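Leltham Young Adult Fiction Corpus: Data Card

Overview

The Leltham corpus contains 955 jacket summaries and opening passages from science fiction and fantasy novels for teenage readers. It was assembled at the Nivau Library Institute to support work on genre labeling, series detection and reading-level estimates. Vaida Siliņa maintains the collection and approves changes to it.

Contents

Each record holds one summary, one opening passage of up to 300 words, the series name, the position of the book in its series, and a genre label. Stand-alone novels carry a zero in the series position field. Records are stored as plain text, one per file, with a separate index.

Of the 955 records, 142 belong to series in which the narrator changes from one volume to the next. These are marked in the index — earlier releases did not separate them.

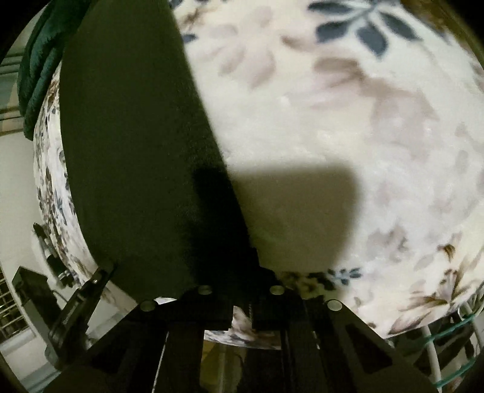 Labels were assigned by two readers working independently. Where they disagreed, a third reader from the Grewal reading group made the final choice. The label set has 10 genres, and each record receives exactly one of them. Novels that mix alien invasion plots with school settings were the most common source of disagreement.

Known limitations

Later volumes in long series are underrepresented. Summaries often refer to events in earlier books, and a model trained on single records may treat these references as errors. Translated novels are not included.

Access and use

The corpus is available for research and teaching under the Kerkusham license, a copy of which is kept with the index. Passages may not be republished as a reading collection. Corrections received before March are included in the spring release; please give the record number and the field concerned.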